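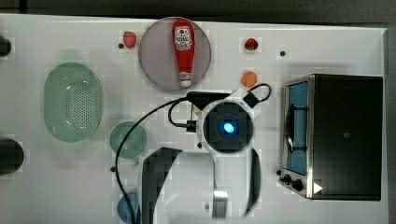 Preparing the kitchen table for pick tests

Wollelbridge Robotics Club, student guide, part 2

This guide is for new members who will work on the Rimon project, where the arm must pick up one toy food from a table with other kitchen things on it. I wrote it after my first term in the club, when I lost many afternoons to small mistakes in the setup. Please read it to the end before you switch on the arm.

What you need

The arm with gripper and wrist camera, already mounted at the table
The box of toy food and the kitchen things (colander, plate, ketchup bottle, toaster oven)
The laptop with the Sirnon program
The paper logbook
One partner. You may not run the arm alone.

Step 1. Check the emergency stop

Press it, try to move the arm from the laptop, and see that it stays still. Release the button and write your initials in the logbook. Do this also when the group before you says that it was already done.

Step 2. Place the big things first

Put the colander and the plate where the layout sheet shows them. Lay the ketchup bottle on the plate, with the white cap toward the near side of the table. A standing bottle is too high for our first tests, and the arm can hit it with its cables.

The toaster oven goes at the right side. It is not connected to power and it must stay like this.

Step 3. Place the toy fruits

The small fruits go to both sides of the plate. Leave enough space for the open fingers around the piece you want to pick. The small dark holes in the table top are good points for measuring, so please do not cover them.

Step 4. Look at the cables

Move the arm by hand through the complete path, slowly. The black cables near the gripper make loops, and a loop can pull a light toy over the table. If a cable touches something, change the path first. Yannick Cordier has shown me that turning the wrist a little before going down is often enough.

Step 5. Teach the approach position

Bring the open gripper to the side of the toy and stop before contact. Save this position in Sirnon with the name of the toy. In our settings the pause before closing is 800 milliseconds, and I recommend to keep it for the first runs.

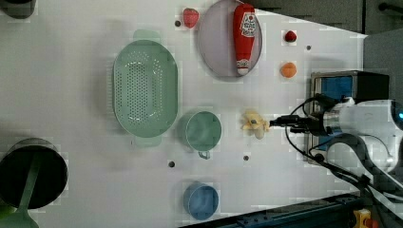 Gripper beside the yellow toy food, to the right of the colander.

Step 6. Run at low speed

Set the speed to 17 percent. One person watches the fingers and holds the stop button, the other person watches the laptop. When the fingers push the toy away, go back to step 5 and save the position again. Do not make the closing force bigger to repair a bad position. I did this in July and we had to order new finger pads.

Step 7. Write the result

For every run write the toy, the name of the saved position and one word: picked, dropped or missed. Copy the page into the Langlois folder before you leave.

If Sirnon does not find the camera, close the program, wait around two minutes and open it again. If it still does not work, ask Umesh Sandhu, and please leave the camera plug as it is until he has looked at it.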